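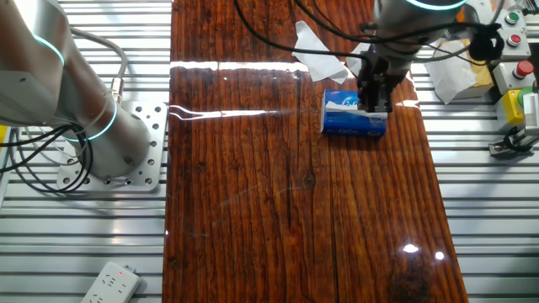

## 6. Daily care of the glossy wooden board

Please read this section before you use the board for the first time. It applies to all Havidmont boards with the thick resin finish.

### 6.1 What you need

- Soft paper tissues, without lotion or perfume
- Clean water, lukewarm
- Mild dish soap

Keep the tissue box within reach. It may stand directly on the board if its bottom is clean and dry.

### 6.2 Removing dust and fingerprints

1. Take away all loose objects. Lift them up — do not push them over the surface.
2. Pull one tissue from the box and unfold it fully.
3. Wipe in the direction of the grain, from one end to the other. Use almost no pressure.
4. Look at the surface from a low angle, against a lamp or a window. Fingerprints are seen best where the light reflects.
5. If marks remain, put one drop of soap in the water, make a new tissue slightly damp and repeat step 3.
6. Dry immediately with a fresh tissue.
7. Throw the used tissues away. Damp paper which lies on the gloss for a long time can leave a dull spot.

**Note:** Bright streaks that move when you move your head are reflections. A scratch stays in the same place.

### 6.3 Knots, cracks and seams

Dark knots and long cracks belong to the natural wood. With a new board, pass a fingertip slowly along each crack. If you feel an edge, write down its position and contact the seller within 9 days.

Check the cracks again every 3 months. Do not fill them yourself with glue or wax.

**CAUTION:** Never use alcohol, acetone, glass cleaner or the rough side of a sponge. Damage from these products is not covered.

### 6.4 Placing objects

Heavy objects should get felt pads under them. Wait 2 hours after damp cleaning before you put them back. Hot cups need a coaster, also for a short time.

For deep scratches, see section 9.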